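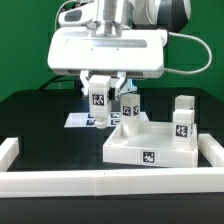
## 3. Leveling the Dovov shelf unit

1. Place the unit on a hard floor, at least 100 mm from the wall.
2. Turn each foot clockwise until it touches the base plate.
3. Set a level on the middle shelf, front to back. Raise the low side in half turns.
4. Repeat side to side, then tighten the lock nuts.

**Note:** On carpet, use the Ranico wide feet (part 159). Check the level again after 3 days.

**Caution:** Empty all shelves before adjusting the feet. Do not extend a foot past the red line on its thread.

For wall anchors, see Section 4.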